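Come sort blocks with me this June!

Hi, I'm Feng-yi Yu, and I run a small play-and-puzzle workshop called Trindance. We're putting together a block set called Mistel, and before I print the instruction booklet I need people to sit down and try the sorting games for themselves. You don't have to be good at puzzles (I'm terrible at them!) and you don't need any experience.

You'd come in for one session of 2 hours. We'll play three short rounds at the table, have tea and something sweet, and then you tell me which rules made sense and which ones had you staring at the ceiling. I take a lot of notes - please be blunt.

I'm looking for adults of any age who can tell red from green comfortably and don't mind a bit of clatter, as the blocks live in metal bins. Everyone gets a $100 gift card at the end of the session.

The starter round uses long red blocks and shorter green ones, three of each, all jumbled up in the bin.

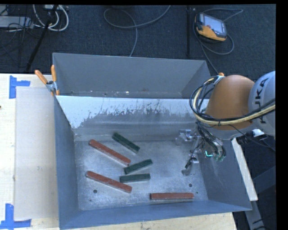
How to sign up

Drop a note in the Trindance mailbox at the Majimbun building, or call the front desk and ask for me. Tell me your name, which part of June suits you, and whether mornings or evenings are better. Please get in touch by 28 March 2026 - I'll write back to everyone, even if the spots are full.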